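Rukthorpe's Indoor Market Has a New Home, and I Got a Peek

22 March 2018

Good news for everyone who has been asking me at the checkout line: the indoor market is coming back, and it's going into the old Brodance shoe warehouse on the east side of town. 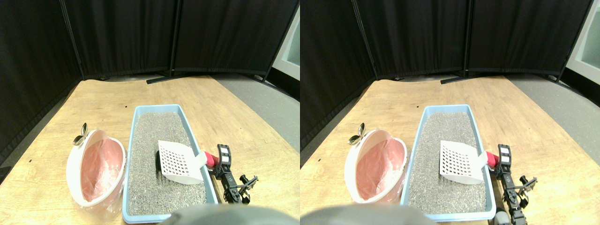

What's moving in

If you're new around here, the market used to run in the Buenaventura building, the one with the green awning by the post office. It closed last September when the lease ran out, and I've missed it more than I expected to (mostly the tamales, I admit). The new place has room for 30 sellers, up from 24 at the old one, and all but a handful of the spaces are already spoken for.

Nayara Coutinho is running it again. She told me the hard part was finding a building with decent parking that didn't cost a fortune to heat. She looked at a former bank, a bowling alley and a garage with a tree growing through the back wall before Brodance called her. "I had kind of given up on the east side," she said. "Then I walked in and there were loading doors, and I thought, okay, the produce people are going to love me."

They do, by the way. At Buenaventura they had to carry every crate up the front steps, and I have seen a full box of peaches go down those steps. Not a happy morning!

Who's coming back

The bread stand is back, and so are the honey people, the watch repair guy and both of the used book tables. The candle shop isn't — they opened their own store on Mill Street and they're staying put. Danish Jafri is bringing his spice stall, and he's adding a lunch counter too, with lentil soup, flatbread and a chickpea thing I tried at his house that I'd happily eat every day. He's still working on the prices but says he wants lunch to stay cheap enough that people who work nearby come in more than once a week.

There will be some new names too. Warnesis, the little yarn company that sells at the county fair, is taking a corner space and plans to teach a beginner knitting class in the evenings. You'll need to sign up for that one, and I'm told the sheet will be at their stall.

Getting there

The warehouse is at 103 Tanner Road, behind the tire place. There's a parking lot on the north side, and the crosstown bus stops right across the street. Rent for a stall has gone up a bit, and Nayara says it had to, with roughly $2,000 a month going to utilities alone in the cold part of the year. Getting in is still free for shoppers.

She wouldn't give me an opening date. The fire inspection has to happen first, and then the electrician comes back to finish the lights over the food stalls. "Soon" was as far as she'd go, and I did push! If you want one of the last few stalls, talk to her before then. Dogs on leashes are fine everywhere except the food side, same as before.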